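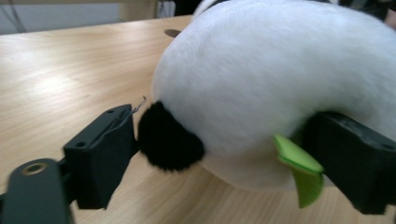

How do I get local businesses to advertise on a tiny community radio station?

Posted by Dreßler, 2 November 2018
Print this page | E-mail this page

I just took over ad sales at our little station in Stemville and I love it already! We have 9 regular sponsors, most of them on the breakfast show. My goal is to have 26 by the end of March. The trouble is that every shop owner asks how many listeners we have, and the only figure I've got is 2,397 from a mail survey done before my time. Do I quote that? And should I sell single spots or packages?

Answer 1

Congratulations, you're going to have a blast! Quote the survey number if you like, but say where it came from and how old it is. Then move on to what you can do that the big stations can't - you can put the owner of the hardware store on the air, in her own voice, talking about snow shovels. We started doing that in Skerero and people stopped each other on the street to talk about the ads.
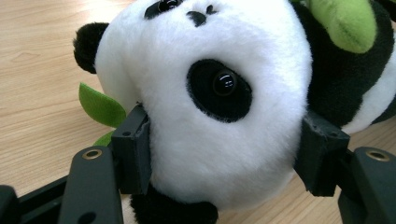
Panda, up close

On packages: yes, always. Single spots get forgotten. I sell a 3 month minimum with the same time slot every day, and I rewrite the script halfway through so it doesn't go stale. Bring a finished demo on your phone to the first visit. Hearing their own shop name on a radio ad does more than any rate card I ever printed (and I printed a lot of them).

One more thing - check whether your license lets you run regular ads or only sponsor mentions. The wording rules are different and you want to know before you write anything.

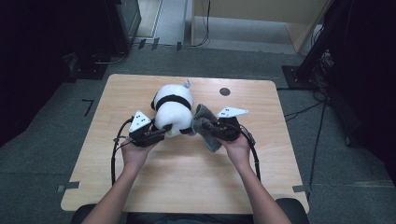
Answer 2

just call them. mornings are bad for restaurants

Answer 3

Agree with the first answer, especially the demo! I'd add: keep a log of every spot that airs and send it with the invoice. We use Clundeck for scheduling and it makes the log for you, but a spreadsheet is fine with nine sponsors. Ask your current ones for introductions too. Our bakery brought us the florist and the tire place in the same week.

Related questions
- What should a 30 second ad script look like?
- Can we trade airtime for studio furniture?
- Best time slot for a call-in show
- Streaming and FM at once, do ads need to match?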